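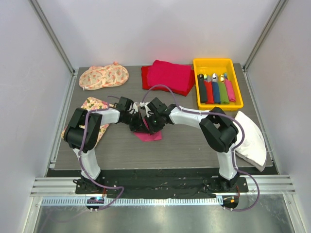
Tempo de leitura: 2 minutos

O artigo dizia "43 ensaios" e Colin Greenwood sabia que tinham sido 56. Os outros 13 viviam numa folha de cálculo chamada "aquecimento", onde a doutora Hirkalska guardava tudo o que lhe estragava a média.

"Um robô também aquece", explicou ela, sem levantar os olhos.

O método Nudari consistia em mostrar à máquina como se enrolam talheres num guardanapo e depois esperar que ela percebesse o essencial. Para o pano, percebera. Para o papel, tinha opiniões próprias. Brosiditz, que pagava a bolsa, queria uma taxa de sucesso com duas casas decimais, e Colin passara o mês de março a discutir se um rolo torto era um rolo.

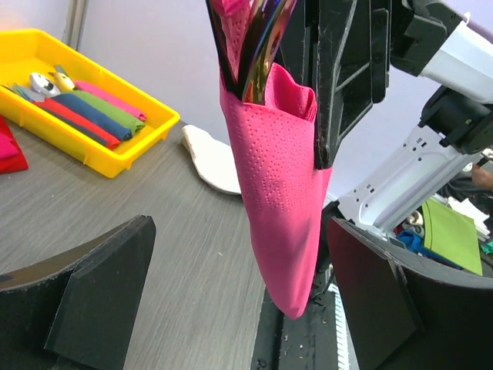
A definição de sucesso ocupava já cerca de 10 páginas. Na versão em vigor, o rolo tinha de ser um cilindro, o que se escrevera a pensar nos de pano, tão bem comportados no tabuleiro amarelo. Ora a garra segurava um cone de papel rosa, com os cabos irisados a sair por cima e a ponta fechada em baixo. Parecia um gelado para alguém com bons dentes.

"É um fracasso", disse Colin.

"Caem, os talheres?"

"Neste momento, não."

Hirkalska riscou "cilindro" e escreveu por cima "sólido de revolução". Depois pensou na revisora, a temível Kershaw, e acrescentou "aproximado".

Colin abriu a folha de aquecimento e começou a trazer os ensaios de volta, um a um. Ao sétimo, a média melhorou.

"Vês?", disse ela. "Já estava quente."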